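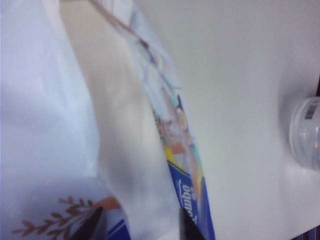

*Plastic packaging on the white table: a white bag with a leaf print, a translucent printed package and a clear container.*

# Collitz mixed packaging set

Product name: Collitz mixed packaging set, flexible and rigid
Order number: 286
Supplied by: Helmont, school and training materials
Suitable for: sorting lessons, packing practice, shop corners, training of new warehouse staff
Price: 99 euro per set, delivery is not included

## What is the set

The Collitz set is a collection of used household packaging in different sizes and materials. It is made for people who need to learn, or to teach, how to handle and sort things which do not keep their shape. A carton box is easy to show on a table. A soft bag is more difficult, it folds over its neighbour and hides the half of the print.

The bags in the set carry prints of many kinds. The large white bag in the photo has a brown branch with small paired leaves, and lower down a dark blue stripe. The package next to it is milky and see-through, with a coloured band along the side and a royal-blue label with white letters. In lessons we ask people to find the label first and to decide after this.

## Contents

Each set has 113 pieces, divided in three groups:

- Soft pieces: carrier bags, food bags, wrapping film
- Half-soft pieces: refill pouches, trays with film lid
- Rigid pieces: clear containers, lids, small bottles

The prints are different from set to set, as we collect from several places. Please do not order two sets with the hope to receive identical ones. If you need matching pieces for a test with two groups, write to us before the order and Adjoa Bawa will look what is possible.

## Condition and cleaning

All pieces are washed at 40 degrees and dried before packing. Small creases and faded printing are normal and are not a reason for return. Pieces with a tear longer than a finger are taken out.

For cleaning at your place use lukewarm water and a little washing-up liquid. Do not put the soft pieces in the dishwasher. The rigid containers can go in the upper basket – without the lids.

## Use on the table

A light, smooth table is best for the rigid pieces. For the translucent ones we recommend a dark cloth under them, so that the edges and seams are easier to see. A group of up to seven persons can work with one set. With more people it becomes too crowded and the small lids go on the floor.

Keep the bags away from children under three years.

## Storage

The set comes in a Jerkent folding crate with lid. Put the rigid pieces first, then the soft ones on top, and press out the air with the flat hand. The crate should not stand next to a radiator.

## Spare pieces

A refill bag with soft pieces only is planned for February. El Idrissi also keeps a small stock of the clear containers and sends them separately.

Questions about orders: Oleksandra Kobzar, Helmont office, mornings only.

Page updated: 2023-11-05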